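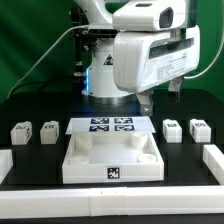 February 2, 2022

The gripper closed on nothing again last night, and this time it took the tray with it on the way down. I want to get all of it written out while I still remember the order, because Marichka and I already disagree about one part. For anyone reading this who hasn't been at the Todirgate bench lately: the job is to pick up the four white blocks, two on each side of the tray, and set them down on the pegs inside it, one after another, all from the markers. The blocks have marker stickers, the tray has its own on the front wall, and the two-by-two sheet in front of the base is what the whole table gets measured from. Keep that sheet in mind, it comes back.

So. I started the overnight run with the speed override at 60 percent like we agreed. I watched the first few cycles (boring, lovely) and went to make tea. When I got back everything still looked fine, so I sat down at the other desk and half listened to it. You get used to the sound of a good pick and you sort of stop hearing it.

Cycle 198 is where the log goes funny. The pick on the outer right block comes back as "closed, no object", which should park the arm and wait for a human. It didn't park. It retried, got the same answer, and then went on to the place move with empty fingers. The place height was wrong too, much too low, and the fingers came down on the wall of the tray and pushed. I heard a crack and a kind of scraping, and I was out of the chair before I knew I was out of the chair. Hit the stop. The arm was already in a protective stop by then, so all I did was feel better about it.

Nobody hurt, nothing near the arm except plastic. But I had my hand in there an hour earlier straightening a block between cycles, with the program paused and not stopped, and I'm writing that down because Ottó will ask and because I don't like it. Paused isn't stopped. The retry logic that ignored the no-object flag would've ignored me too.

What I found when I looked properly:

The tray had a split in one corner. That's a reprint, no big deal, the file is on the Nazarenko drive under fixtures. Swapped in the spare this morning.

Fingertips okay. The little screw near the tip of the left one had backed out a half turn or so. I can't say if that happened in the crash or had been coming for days. Snugged it up and put a paint dot on it so next time we'll know.

The marker sheet had shifted. This is the big one, I think. One side had lifted at the tape and the whole thing had turned a tiny bit. You wouldn't see it standing up, but lay a straightedge along it and it's obvious. The calibration gets refreshed from that sheet every so often during a run, so when it moves, the software quietly decides that the entire world has moved. Blocks, tray, pegs, the lot.

And here is where Marichka and I part ways. She says a turned sheet explains the missed pick but can't explain the height, and that the height has to come from Flarix reading the tray marker badly at night, with the overhead lights off and just the desk lamp on. I say if the sheet is lifting on one side it's tilted, and a tilted sheet gives you a tilted table, and the further out you go the worse your Z gets. We drew this on the whiteboard for much longer than it deserved. Please don't wipe it yet!

Tests from today, lights on, override down low, me with a thumb on the stop the entire time:

Sheet flat and retaped, normal run. Clean, every pick good.

Sheet lifted on one side with a folded sticky note under it. Missed the outer right block on the first go and the place target dropped visibly. I stopped it by hand well above the tray. Point to me.

Sheet flat, lights off, desk lamp on. Two dropped reads of the tray marker, then a pose that jumped. Point to Marichka, annoyingly. It didn't jump as far as last night's did, but it jumped.

So it may well be both, and neither of us gets to be smug.

The part that bothers me more than either is the retry. I went back through the old code and found error 2248, which is the no-object fault, sitting in a list of things to "log and continue". I put it there myself, back when the gripper sensor was giving us false alarms at Flurnach and we had a demo to get through. It was meant to be for one afternoon. There was a comment that said to take it out and everything. I've taken it out now.

Changed so far:

2248 stops the arm and stays stopped until somebody clears it at the pendant.

Calibration refresh during a run is off. We calibrate once at the start. If the sheet moves after that, the run faults and doesn't try to be clever.

Sheet is taped on all four sides. Melaniia suggested screwing down a proper plate and she's right, but that's a March job, when the bench is free.

Not done yet:

A floor on Z for the place move. It should never have been allowed to go that low no matter what the camera thought. Yaryna, could you look at this with me? I keep getting confused about which frame the limit is checked in.

Overhead lights stay on for night runs. I know, I know, the electric bill. Marjan has a light panel we could borrow and I'll go ask.

A rule about hands. My proposal: full stop before anybody reaches past the front rail, every time, me included. Ottó wants a switch on the rail as well and I'm not going to argue with him this week.

Plan is 800 cycles in daylight with someone in the room before we leave it alone overnight again. The old logs are copied to the shared folder, with the bad run in its own subfolder. If you go through it, start a few cycles before the crash – I think the tray pose was already wandering by then, but I've stared at it too long to trust myself.

Spare trays left: one. Printing two more tonight.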